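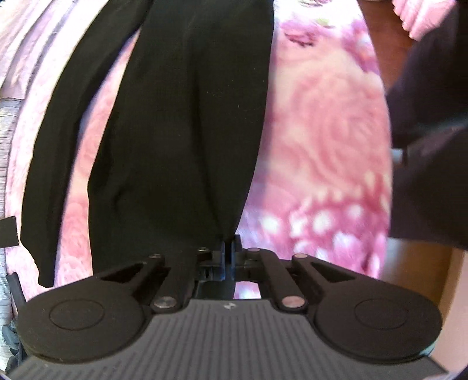
How long do students at Sornow wait for the late bus? Longer than the timetable admits, by four minutes on average.

Student Projects > Transport > Late Bus
Print this page | E-mail this page

Flurina and I logged 123 buses in November. The timetable is a hopeful document, and I say that as someone who has it taped to my wall. Rain made no difference, which cost us our hypothesis.
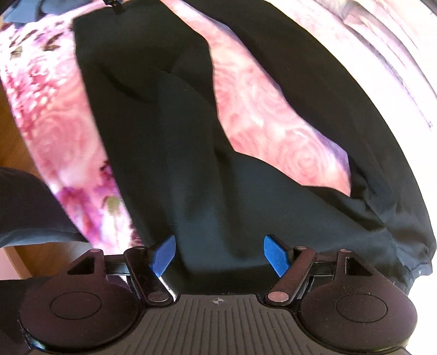 Results
Mondays were worst. One bus came early and left without me.

Comments
B. Kaufmann: Did you log the 6:40?
Flurina Reisinger: We logged its absence.
Ulura: my bus is fine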